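2026年3月21日　布をたたむ日

今日もひたすら、たたんで広げて、またたたんで。午前中だけで72回いきました(記録表に書くので数は嫌でも覚えます)。
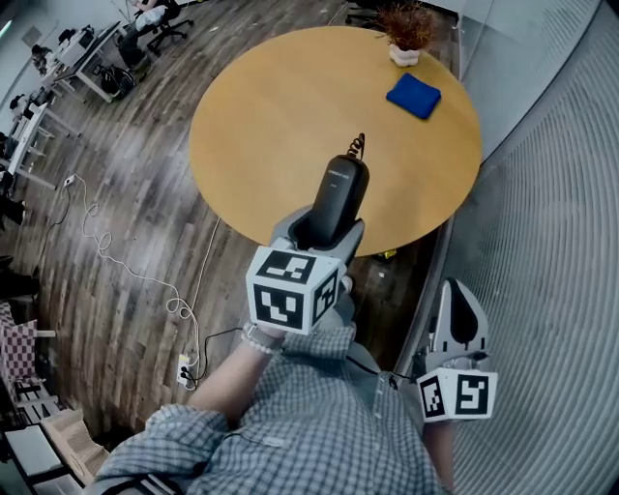
両手にグリッパーを持って動くのにもだいぶ慣れてきて、最初の週みたいに肩がガチガチになることはなくなったかな。角をつまんで、端をそろえて、丸テーブルの上にそっと置く。自分の指なら2秒で済むことが、これを通すと急に他人の手みたいになるんですよね。でも、うまく角が合うとやっぱりうれしい!

Vassideに入ったころは、私の仕事は検品と梱包でした。それが11月にMericoの仕組みが入って梱包のラインがほぼ自動になり、同じ班から3人がこっちの「お手本係」に移ることに。機械に仕事を取られたというか、機械の先生になったというか……。立ちっぱなしは減ったし、休憩も自分の区切りで取れるのはありがたいです。ただ、前はしゃべりながら手を動かせたのに、今は収録中ずっと黙っているので、お昼になるとみんな反動でものすごくしゃべります(笑)

あと、給料の話。お手本の本数で評価されるのか、質で評価されるのか、まだはっきりしないまま。成功率98%以上なんて目標も貼り出されたけど、私は丁寧にやるほうなので本数で比べられるとつらい。来週の面談で聞いてみるつもりです。

帰りにSalaでパンを買って、夜は家の洗濯物。素手でたたむタオルの早いこと早いこと。明日は休みなので、たたむのはここまで。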